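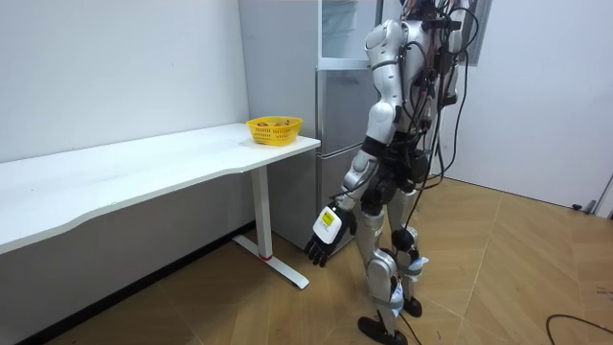 Posted by the kit cupboard blog | November 30, 2018 | Filed under Bats & Pads

Search this site Search Go

Kit reviews > Cricket > Batting gloves > Goltix Brovine 2

I've been meaning to write up the Goltix Brovine 2 gloves since June, when my old pair finally split along the palm in the middle of a second-team match and I had to finish my innings with tape round my thumb (I made four, so the tape wasn't really the problem). A lad in the changing room had the Brovines and let me try them on, and I ordered a pair that same night for £56. They've now done the second half of a league season and a good few indoor nets, so I reckon I can be fair to them.

First thing, the fit. They come up small! I'm a men's standard in everything else and these were tight across the knuckles for the first three or four knocks, to the point where I was pulling them off between overs to let my fingers breathe. They did give in the end, and now they're lovely, but if you've got wide hands I'd go up a size or try them on in a shop first. The straps are wide and sit nicely on the wrist, and I haven't had one come undone mid-run, which my old ones did all the time.

The palm is the best bit by a mile. It's soft leather, thin enough that you can feel the bat handle properly, and it stayed soft even after I left them balled up in the bottom of my bag for a week (don't do this, they stank). Grip is good on a warm day. When it's really muggy the inside gets slippery and I've taken to swapping with my spare pair at drinks.

Protection is where I'm a bit torn. I've been hit on the bottom hand twice by our opening bowler in the nets and both times it was fine, just a sting and a bit of swearing. But the side of the first finger on the top hand feels under-padded to me. I took one there off a bowling machine and it was sore for days, and that was at a speed I'd call medium at best. If you open the batting against proper quicks you may want more than this.

How are they wearing? I scored 483 runs in them, my best season for ages, so they've had plenty of use. There's some stitching going on the left thumb, and the white has turned the colour of weak tea, but the palms haven't gone through anywhere. My previous gloves, the Klinhom ones that everybody at our club seemed to have for a while, lasted 16 matches before I was poking a finger out of the end. So the Brovines win that one easily. The Klinhoms were more comfy straight out of the packet though, I'll give them that.

A quick moan about the bag they come in. It's a thin mesh thing with a drawstring, and the string pulled out on day one. I know it's only a bag, but at this price I'd like somewhere to keep them.

Would I buy them again? Yes, in the bigger size, and I'd wait for the end-of-season sales when the shops want rid of them. If you bat in the middle order and play mostly club cricket they'll do you very well. I've got a pair of Skoltedberg pads on the way next, and I'll put those up once I've had a few winter nets in them.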